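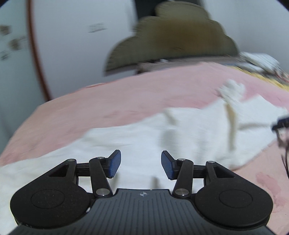

1/ Thread count, and why the number on the package tells you less than you think

2/ Definition first. Thread count is warp threads plus weft threads in one square inch of fabric. Warp runs the length of the loom, weft runs across. A sheet with 79 warp and 43 weft is a 122. Plain arithmetic.

3/ Where it goes wrong is plied yarn. Twist two thin strands together and you have one two-ply yarn. Some sellers count that as one thread, some count it as two. Same cloth, double the number.

4/ There is also a physical ceiling. Only so many single yarns fit in an inch before they have to be very fine, and very fine yarn needs long fiber or it breaks on the loom. When a cheap sheet claims a huge count, look for the word "ply" in the small print.

5/ Weave matters more to how it feels. Percale is one over, one under. Crisp, lets air through, creases badly. Sateen floats several yarns over one, so it is smoother and drapes better, but the floats snag.

6/ White percale will come off the line wrinkled. You can iron it or you can live with it. I stopped ironing in November and have no plans to resume.

7/ Weight is the figure I would print on the label if I ran a mill. Grams per square meter. You can check it with a kitchen scale and a tape measure: weigh the flat sheet, divide by its area.

8/ Su-chen Wan asked about pilling. Pills are short fibers working loose and tangling. Cotton-polyester blends hold on to them because the polyester is strong and the pill can't break off. All-cotton pills too, but it sheds them.

9/ Shrinkage: allow up to 12 percent on untreated cotton if the label gives no figure. On a fitted sheet that decides whether the corners stay on. Measure mattress depth, then look for a pocket with a couple of inches to spare.

10/ Counting at home: a linen tester (a small folding magnifier with a one-inch opening), a pin, good light. Count one direction, turn it 90 degrees, count again. Do it in three places and take the middle result.

11/ Correction to 10, thanks to Eero Jääskeläinen: many testers have a half-inch opening. Measure yours and double if needed.

12/ Pillowcases next time. The sizing there is worse.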